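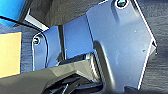
Figure 1. Plate and hex-socket screw, close up.

Writing Down the Small Stuff: A Memory Project at Wostar House
Fevidton College, Psychology of Aging, spring project report

Why I picked this

My grandmother can't tell you what she had for lunch, but she can tell you the price of the coat she wore to her first job and which button kept coming off. I've heard that story maybe a hundred times and I never thought of it as anything but a grandma story. Then we got to the unit on autobiographical memory, and there was the "reminiscence bump," the tendency of older adults to recall a lot from their teens and twenties compared with the years after. I sat there thinking, that's the coat! So I wanted to see whether I'd run into it myself if I asked people for memories without telling them which years to pick from.

What I did

Wostar House is a senior residence on the north side of Zultov, a short bus ride from campus. The activities office let me put up a sign for a writing group, and five residents joined. We met in the Baidoo Room (the one with the good chairs, next to the mail slots) for seven weeks, from March into May.

Every session started with one plain word. I used "kitchen," "shoes," "neighbor," "rain" and so on. Everybody wrote for a while, or talked while I wrote, and then whoever felt like it read theirs out loud. At the end I asked how old they were in the memory and put that next to the piece. I had planned on strict ten-minute writing periods – that lasted one session. People were not going to stop in the middle of a sentence because a student had a timer, and I gave up on it pretty happily.

I didn't correct anything, and I didn't check whether the stories were accurate. All I had was the age each person gave, which is a weak spot I'll get back to. 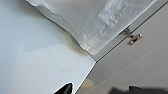

What came out of it

The bump showed up, more or less. Most of the pieces were set somewhere between high school and the early years of marriage or work. "Shoes" went almost entirely to dances and first jobs. The longest piece of the whole project came in at 876 words, all about learning to drive a bread truck, and the writer had told me on the first day that she had nothing to say.

"Neighbor" broke the pattern. With that one, people mostly wrote about recent years, and two of them wrote about each other, which got a big laugh when they read. I should have seen it coming, I guess. If you live down the hall from somebody, that's your neighbor now.

The sad memories were often told with a lot of calm. One man wrote about losing his brother and then spent the rest of the page on the brother's terrible singing. We'd read in class that attention can lean toward the positive as people get older, and I kept wanting to write "positivity effect!!" in my margins. But I can't say that's what I was hearing. He may always have told it that way.

Problems

The group was tiny and they all volunteered, so they were people who already liked telling stories. My prompt words probably steered things too. And asking for an age after the fact means I got a lot of "oh, nineteen or twenty, put twenty." If I did it again I'd ask for a landmark (which house, which job) and work out the age from there.

I'd also bring larger print. I used a normal font for the first handout and spent half that session reading it out loud.

What's next

Each writer got a stapled copy of their own pieces, and the group wants to keep going over the summer without me picking the words. They've already chosen the first one: "trouble."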